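Test: Penetti Handgelenk-Tracking-Kit von Flukach 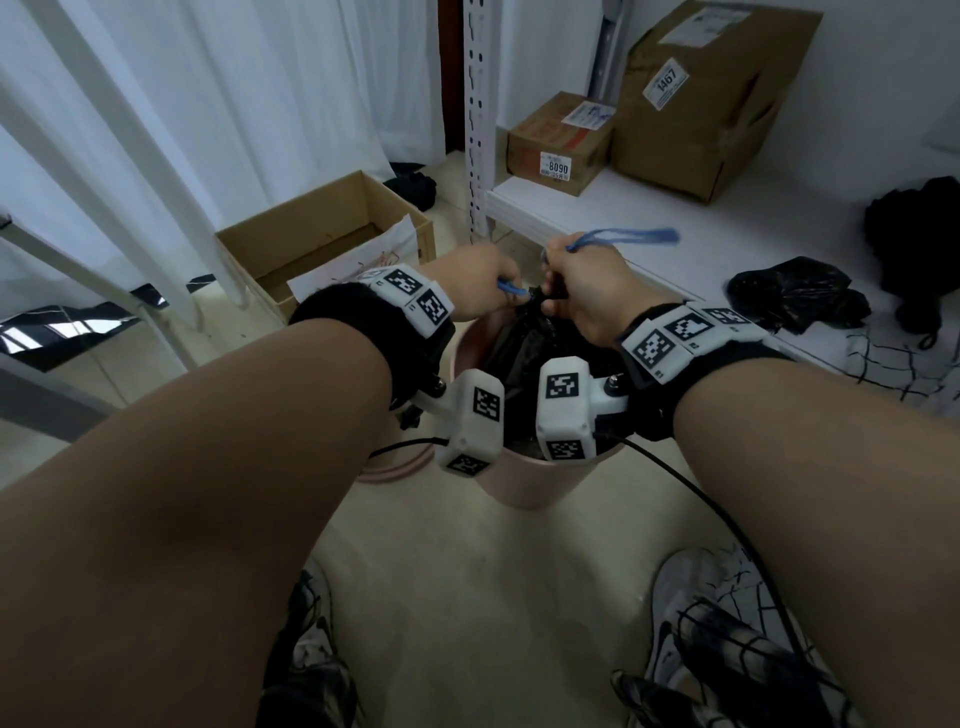

Das Penetti ist ein Erfassungssystem für Handbewegungen, das am Handgelenk getragen wird und Trainingsdaten für Greifroboter liefert. Der Hersteller Flukach verkauft es als Paar, also links und rechts, mit Klettbändern, Kabelsatz und einer Lizenz für die Auswertesoftware Preda. Getestet wurde das Kit neun Wochen lang mit Haushaltsaufgaben: Müllbeutel wechseln, Kartons auspacken, Wäsche falten, Regale einräumen.

Aufbau und Montage

Jedes Handgelenk trägt ein schwarzes Band mit weißem Kunststoffgehäuse. Darauf sitzen quadratische Schwarz-Weiß-Marker, unterhalb des Gelenks hängt ein kastenförmiges Modul mit weiteren Markern. Die Lage der Hand wird optisch über die Marker bestimmt, ergänzt durch einen Inertialsensor im Modul. Die Kopfkamera gehört nicht zum Lieferumfang. Im Test kam das Modell von Drendmont zum Einsatz, das in der Kompatibilitätsliste steht und ohne Treiberanpassung erkannt wurde.

Das Anlegen der Bänder ist Gewöhnungssache. Das zweite Band muss einhändig geschlossen werden, und es verdreht sich dabei gern um ein paar Grad. Flukach empfiehlt, nach jedem Anlegen neu zu kalibrieren. Diese Empfehlung sollte man als Vorschrift lesen. Ohne Neukalibrierung lag der Versatz zwischen linker und rechter Hand in mehreren Aufnahmen so hoch, dass die Daten verworfen wurden.

Die Kalibrierung dauert 40 Sekunden. Man hält beide Handgelenke nacheinander in vier vorgegebene Stellungen, Preda meldet jede erkannte Stellung mit einem Ton. Bei Gegenlicht fehlt der Ton gelegentlich, dann beginnt die Prozedur von vorn. Ein Abbruch mit Wiederaufnahme an der letzten gültigen Stellung ist nicht vorgesehen.

Messverhalten

Bei gleichmäßiger Beleuchtung arbeitet die Markererkennung stabil. Die Verteilung der Marker auf mehrere Flächen zahlt sich aus, sobald die Unterarme rotieren, etwa beim Verknoten eines Zugbands oder beim Herausheben eines Beutels. In der Regel bleibt mindestens eine Fläche im Sichtfeld der Kamera. Verdeckungen treten vor allem auf, wenn beide Hände tief in einen Behälter greifen. Preda überbrückt solche Lücken mit den Inertialdaten. Kurze Lücken sind unkritisch, bei längeren driftet die Position sichtbar und springt beim Wiederfinden des Markers zurück. Die Sprünge werden im Protokoll markiert, jedoch nicht automatisch geglättet.

Dünne, nachgiebige Materialien bleiben der schwierigste Fall. Das System erfasst die Handgelenke, die Finger nur indirekt über das Kamerabild. Wer einen Müllbeutel am Zugband fasst, erzeugt eine saubere Gelenktrajektorie, aber keinen Messwert für die Öffnung zwischen Daumen und Zeigefinger. Für Parallelgreifer muss dieser Wert nachträglich annotiert werden. Flukach führt eine Fingererweiterung in der Preisliste, sie war für diesen Test nicht lieferbar.

Kabel und Tragekomfort

Die Module sind kabelgebunden. Am Arbeitstisch stört das wenig. Bei Aufgaben in Bodennähe liegt das Kabel auf den Fliesen und gerät unter den Fuß, sobald man einen Schritt zur Seite macht. Die Steckverbindung ist nicht verriegelt und löste sich im Testzeitraum mehrfach. Eine Zugentlastung am Unterarm, zur Not aus Klettband, ist dringend anzuraten. Das Gewicht fällt bei kurzen Aufnahmen nicht auf. Nach einer Stunde zeichnen sich die Bänder auf der Haut ab, und das hängende Modul stößt an Behälterrändern an.

Software

Preda legt jede Aufnahme als eigenes Verzeichnis ab, mit Video, Gelenkdaten und Protokoll. Der Export in die gängigen Formate funktioniert. Die Stapelverarbeitung ist auf 100 Aufnahmen pro Durchlauf begrenzt, größere Bestände müssen aufgeteilt werden. Die Dokumentation liegt nur auf Englisch vor und beschreibt an zwei Stellen noch die Oberfläche der Vorversion. Seit dem Update vom September lassen sich Aufnahmen direkt in der Zeitleiste beschneiden.

Preis und Bewertung

Das Paar kostet 2.000 Euro inklusive einer Jahreslizenz. Danach wird die Lizenz einzeln abgerechnet, ohne Lizenz lassen sich vorhandene Aufnahmen weiterhin öffnen, neue aber nicht mehr kalibrieren.

Positiv: stabile Erkennung bei Rotation, kurze Kalibrierung, nachvollziehbares Protokoll.
Negativ: unverriegelte Stecker, keine Fingerdaten im Grundpaket, Drift bei längerer Verdeckung.

Für Labore, die Zweihandaufgaben in normalen Wohnräumen aufzeichnen wollen, ist das Kit brauchbar. Wer überwiegend mit Folien, Beuteln oder Textilien arbeitet, sollte die Fingererweiterung abwarten.

Test: Jeptoo Rweyemamu
Stand: Samstag, 28. Januar 2023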